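The thirty-day house reset, and why I quit on day six

A blue package on top of the cabinet, both doors open.
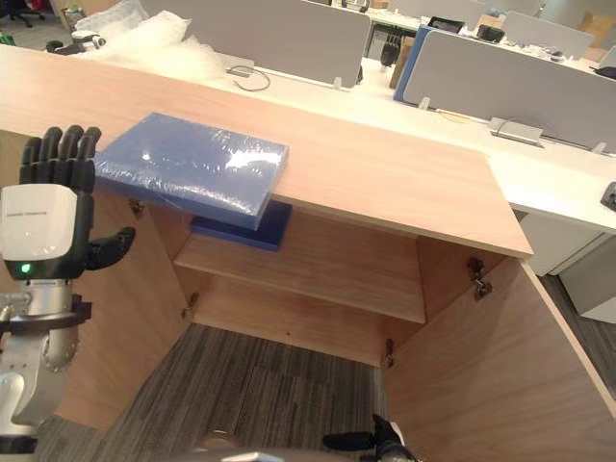

Blue package on the cabinet, doors open.

My sister-in-law Diane sent me the link in February with three exclamation marks. It was a decluttering program called Villance, and it costs 56 dollars, and for that you get a daily email and a workbook you print yourself. On your own paper! I paid, mostly so that I could complain about it from a position of knowledge.

I should say that I don't live in filth. I have an ordinary house with ordinary drawers. But I've read enough of these plans by now to know how they go. First they tell you that your stuff is making you tired. Then they tell you a number. In this one the number was 1377, and it was supposed to be how many things a normal household could lose without noticing. Who worked that out? I looked for a source and found a page on the same site repeating the number in larger type.

Day one was an essay about intention. Day two was the kitchen, where I was told to keep only what I had used in the past month. I bake a fruitcake once a year. By that rule the cake pan goes, and so does the turkey platter, and so does the fire extinguisher if you follow it strictly. I wrote to the help address to ask about seasonal items and got back a reply signed by a Solange Fraser, who thanked me for my honesty and suggested the advanced course.

Days three and four were closets. I'll give them closets. I found a coat I had been blaming Gordon for losing, and two bags went to the thrift store, where the woman at the desk didn't look thrilled to see them. I don't think these programs spend much time on where it all goes. Out of the house is as far as the story runs, as though the curb were the edge of the world.

Day five was paper. Scan everything, they said, and feel lighter. I've had three computers die on me and not one filing cabinet.

Day six was called "Meeting Your Future Self," and I was supposed to write her a letter. I got as far as the date and went out to do the groceries.

Diane finished the whole thing. She says her house feels calmer, and it does look nice, although I noticed that she has since bought a set of matching bins. The bins are sold by Prarkel, and the Prarkel discount code comes in the day twenty email. She didn't see anything odd in that. We've agreed to talk about other things.

What I'd like is a plan that admits most of a house is just waiting around until you need it. It would be one page long and I don't suppose you could charge for it. Anyway, the refund window was five days. If anyone has had luck getting money out of these people after that, my email is in the sidebar.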